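工作笔记 叠放与收纳
2018年2月11日

先记一笔昨天没写完的。Urorari那批衣服的清点表我改到第三版了，还是有一栏对不上：表上写“短袖”，袋子上写“上衣”，其实装在一起。我懒得再争这个叫法，统一写“上衣”，以后谁看到“短袖”就自己在心里换一下吧！另外夹子又少了，抽屉里翻出来的全是坏弹簧的，先扔在窗台那个纸盒里，别往回放。

今天主要折腾的是叠好之后怎么摆。叠法本身前阵子吵得差不多了（两侧往里，袖子压进去，再对折），大家手上都有数，可摆法一直没人管，叠完随手一放，等到要收的时候领子朝哪边的都有，还得一件一件转过来。我自己就是最乱的那个，上回一摞里面有三个方向，收的时候被笑了半天。

所以先定了几条，很粗：叠好的往里侧放，领口朝后墙；还没动的留在筐里，筐放角上；台面中间永远留给正在弄的那一件。听着像废话，写下来以后倒真有人照着做了。领口朝后这条最初有人嫌别扭，说自己在家都是领口朝着自己，拿起来就能看标。我的想法是收的时候要抓下摆那一头，那一头得靠外，手伸过去才顺。争了一会儿，先按我的来，四月再看要不要换。
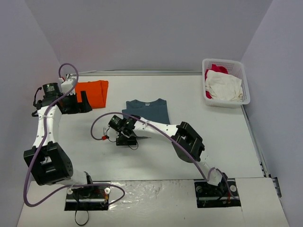
摆放与朝向

橙色那件我是满意的，收得紧，方方正正靠在左后角，上边有一点点不齐，这个程度我不改了，改它的工夫够再叠一件的。蓝灰色这件领口是对的，朝着后墙，领圈里面那个浅色小标也露在外头，翻的时候一眼就能找到，省事。毛病在左边，有一层折边冒出来了一点。右边那条边也是斜的，没收直。

这种冒边我琢磨了挺久。我原来以为都是袖子没压进去，后来自己在旁边的桌上拿旧衣服试，袖子剪掉的那件照样冒（对，就是那件被我剪了当样品的，别再问了）。多半还是第一折的时候两侧不一样宽，往里收得少的那边，到对折时就多出来一条。布越软越看不出来，铺着的时候差一指宽，叠完就很扎眼。所以下次检查要提前，第一折完了就看两侧，别等叠完才回头找原因。

关于斜边，我还没有好办法。拿Singhal叠衣板比着做当然直，可那块板太大，小号的衣服放上去两头空一截，反而更容易歪。板上的折线我用胶带贴过一道新的，贴窄了，又撕了，现在上面全是胶印，擦不掉。谁有空拿点酒精试试，先在背面试，别把字擦没了。

筐子还是用白色塑料的那只，放在右后角，里面装着布。之前用过一只矮的，装得少，衣服老往外滑，换了以后清爽很多。要注意的一点是筐沿别往中间挪，我几次想图省事把它拉近一点，拉近了就占掉摊衣服的地方，下摆没处去，只好先折一下再摊，等于白白多一道折痕。宁可胳膊多伸一点。

两件放着的时候中间要不要留空，我写的是“留一掌”。有人问一掌是谁的掌，那就按我的吧，我的手不大。真要量的话，手边有钢尺就量一下，没有就算了，这条不用太较真。要紧的是别叠着压着放，上面那件一拿，下面那件的角就跟着起来了，前面全白做。

再说叠完的大小。Gruneck那边的收纳格我去看过，一格宽30厘米，深度没记，当时笔没水了，回来凭印象写了个数，后来越想越不对，划掉了。等再去的时候补上。宽度是准的，我拿卷尺拉了两遍。照这个宽度，大号上衣两侧收进来之后应该放得下，厚的卫衣悬，估计要多折一道。卫衣还没轮到，先不管它，但是帽子怎么办我已经开始发愁了！帽子翻到里面会鼓一个包，翻到外面又不好看，有想法的请直接写在这页旁边。

铺平这一步

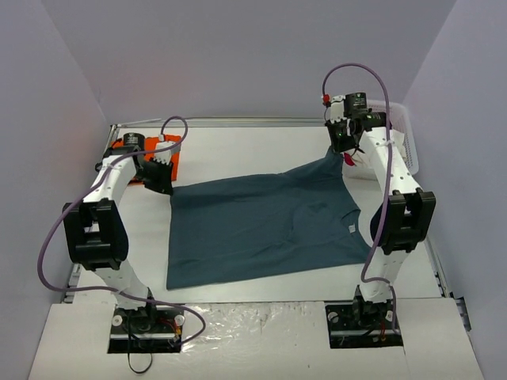
沈芷禾
织物整理组 技术员

深色偏蓝绿的这件T恤摊开以后大体是个长方形，下摆朝外，领口在右后那一侧。我看着是舒服的，大部分铺在白台面上，只有右上近肩那里被提起一个小尖，橙色的那块还待在左后角，没占中间。铺成这样再往下走，后面的每一步都轻松，我现在越来越觉得一件衣服叠得好不好，铺的时候就定了大半（说得有点大，先放着，看以后的记录打不打我的脸）。

铺平我自己习惯的顺序是先找肩，再拉下摆。肩的两个角摆好，布自己就会往下顺，拉下摆的时候手别使劲，轻轻带一下，最后用手掌从中间往两边抹。先拉下摆的人也有，理由是下摆最长，最好对齐。我试过，对倒是对得齐，可是肩那头容易起一道横的鼓包，抹到哪儿跟到哪儿，烦得很。如果衣服本来就洗得有点扭，侧缝往前跑，那就别追着侧缝走了，以肩为准，侧缝爱在哪在哪。我以前非要把侧缝摆到最边上，摆完领子歪了，等于从头再来。

角上的褶子单独说一句。肩角那里布是双层的，还有一道缝，底下那层常常自己卷着，面上看不见，一折就硌出一个硬疙瘩。办法很笨：把角掀起来看一眼，放回去，再按一下。掀的时候捏两层，只捏上面一层会把前后片错开。这一下花不了多少时间，我拿表掐过，一件从铺到收慢慢做是60秒，加上掀角也没差出什么来，所以别拿赶时间当借口，我说的就是我自己。

台面颜色的事又有人提。白的好处是深色衣服的边看得清清楚楚，坏处是白衣服上去就跟没了似的，领口在哪都要摸。我建议白衣服单独攒一批，底下垫一块灰布来做。灰布要压住四个角，不压的话抹衣服的时候布跟着跑，那个感觉真是难受……库房里有一块旧桌布可以裁，裁之前先洗，上面有茶渍。

还有台面要干净。每做完一批擦一遍，干布就行，湿的擦完得等，等的时候大家又去喝水聊天，一聊就散了。绒毛主要来自毛巾料的那几件，它们最好排在最后。顺便说，毛巾料的叠完会慢慢弹开，压一会儿才老实，我现在是拿一本厚目录压着，别把目录收走。

待办，想到哪写到哪

叠衣板的胶印，酒精，背面先试。
收纳格的深度，下回去Gruneck带两支笔。
标签纸还剩大约200张，够这批用，卫衣那批开始前要补。上次买的那种胶太黏，撕下来带毛，换一种。
清点表第14行的尺码写的是中号，衣服拿出来怎么看都是小号，洗标磨得看不清了。我先在旁边画了个问号，没改数，等把同一袋的其他几件量完再说。量胸宽和衣长两项就够，袖长别量了，每个人量出来都不一样。
坏夹子的纸盒，满了就扔，别舍不得。

领口方向那条，我在台子边上贴了张小纸条，写着“领子朝后”。贴完发现写得太小，站着根本看不见，明天换张大的，用粗笔写。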